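## 4. Recording a set of examples

Read section 3 first. Both Cusel grippers must be paired with the recorder before you begin.

1. Put on the head camera and tighten the strap until it stays put when you nod.
2. Pick up one gripper in each hand, with the square markers facing you.
3. Raise both grippers and turn each one slowly, so the head camera gets a clear view of its marker.
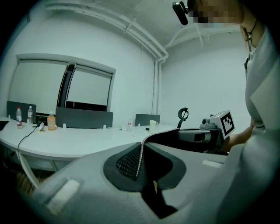 4. Wait for the Vastulex recorder to show "Tracking" for both hands. If one side drops out, lower your arms and repeat step 3.

**Note:** Sleeves and loose cables can cover a marker. Push sleeves up to the elbow.

5. Lay the mat at the near edge of the table and stand square to it.
6. Open both grippers fully and hold them at the near corners of the mat. Every example starts from this pose.
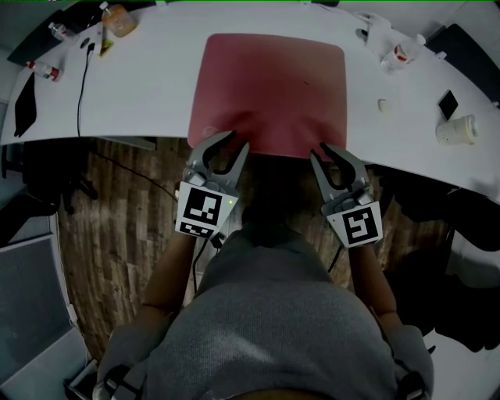

7. Press the foot switch and hold still for four seconds.
8. Do the task at an even pace. Don't talk to anyone or look away from your hands.
9. Go back to the start pose and press the switch again.

**Caution:** Don't step back while recording. The cables can catch on a chair.

Record eight examples, then check tracking again before the next set. 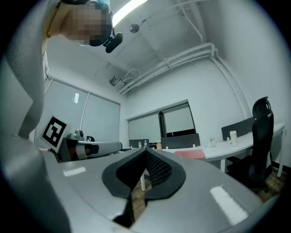 If the recorder shows error 465, the clocks have drifted apart. Discard the current example, restart both grippers and go back to step 3. Earlier examples in the set can be kept.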